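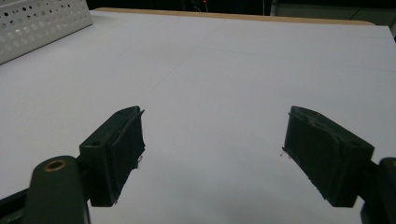
Equipment plan for the coming year: grippers, pads and the folding bench

The equipment requests for next year are in, and the largest share of them comes from the garment folding work at Leltport. Keerthana Thomas put the list together in May with input from both shifts, and the version below is the one that goes to purchasing on June 10, 2026. If your team shares the bench or borrows hand-held units from it, please read through the changes before then.

Hand-held grippers

We are asking for five more hand-held grippers of the same type we use now. The question of switching to a lighter model came up again this year. Shirima sent us a quote and a loaner, and the people who tried it liked the weight. The trouble is the jaw mount, which does not take our current finger blocks. We would have to redraw the mount, reprint every finger and keep two sets of spares on the shelf during the changeover. Staying with the current type costs a little more per unit and saves all of that work. We will look at the Shirima model again when the present units reach the end of their service life.

Finger pads

Pads were under-budgeted last year and we paid for it in rush orders. The facing on the inner side of each finger takes the wear. It starts to fray along the lower edge, where the finger meets the table, and folding work puts the fingers down at table height on nearly every pick. The new plan treats pads as a consumable with their own line, at 100 pairs for the year. Groson has agreed to hold the price if we take them in two deliveries.

A few people asked for a harder facing that would last longer. Zineb Berrada ran a short comparison on knit tops and on towels. The harder pads kept their edges well but let thin fabric slide, so they stay off the list for folding. They may suit the boxed goods bench, and that team has ordered a small trial lot out of its own budget.

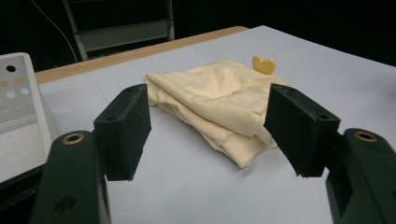 A folded cream garment between the gripper pads at the folding bench.

Garments and small items

The sample stock is due for a refresh. We want 52 garments, with the weight on ribbed cuffs and hems, thicker knits and anything that does not lie flat when folded. Secondhand is fine for most of it and keeps the cost down. Please do not buy samples on your own card – the reimbursements took weeks to sort out last time. Send Keerthana the type and size you want and she will add it to the order.

Small props such as foam shapes and blocks come out of the general supplies line and are not part of this request.

Table and surroundings

The white table surface stays. Replacing it was priced at 1252 dollars including fitting, and we decided the money was better spent on pads and spares. Faint lines in the surface have not caused any trouble in the folding work. If that changes on your shift, write down which part of the table and what you were folding, and we can bring the item back at the midyear review.

Lighting is a separate matter. Flamis will visit to measure the room and quote for two more overhead fixtures. That quote will not be ready in time for this round, so we have set aside a placeholder amount and will correct it later.

Spares and service

Each new gripper will be ordered with one spare set of fingers and a bag of mounting screws. The units we already have get the same, which clears the backlog from last winter. Service stays in-house. Zineb will run a short session on changing pads once the first Groson delivery arrives, and at least one person from each shift should plan to attend.

What we need from you

Check the unit numbers listed against your team in the shared sheet. Mark any gripper you no longer use, as we would like to move it before buying another. Late requests will still be read, but they go to the midyear review – there is no reserve in this round for additions.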